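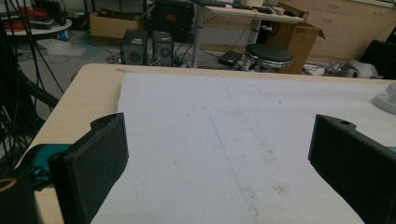

Szu-yu Tsai wrote in after the first upload to ask why the place names come in so many spellings, and whether we were ever going to pick one. We did pick one, sort of, and the answer takes up a good part of this file.

Pinport Ferry Letters, version 2

This is a set of typed-up letters and postcards sent between the river towns of Tindovham and Louro, back when the ferry carried the mail. There are 2940 items from 149 writers. Most are short. Plenty are about weather, money owed and who has a cough, and I love every one of them!

What's in the folder

letters.csv has one row per item. The columns are id, writer, sent_from, sent_to, month, body and notes.
writers.csv has one row per writer, with a family name where we know it.
places.csv matches each spelling in the letters to a standard form.

The body column keeps the writer's own spelling, line breaks and crossings-out (marked with a tilde on each side). Please don't clean it up before you search. Drederow turns up as Dreddero, Dredrow and once as Dread Row, which I think was a joke – the writer had just missed the boat home.

Known problems

The month is a guess for any postcard with a smudged stamp, and those rows say "guess" in notes. Two of the writers may be the same woman before and after she married. The batch from Louro was typed from photocopies, so small words at the right margin are sometimes missing. Blank sent_to means the envelope is lost.

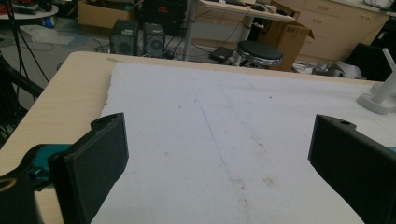 A reader in Louro asked if the recipes could be pulled out into their own file, as there seem to be so many of them. Yes, gladly! There are over 30, mostly for pickles, and recipes.csv will come with the next version. For now, search notes for "recipe".

Using it

Free for school, family history, research or plain nosiness. If you print a letter in full, give its id and the name Pinport Ferry Letters. Some of the families still live along the river, so go easy on the gossip.

Fixes

Send the id, the word as typed and the word as you read it. I go through them in June and again in November. New letters are very welcome too, even a single postcard.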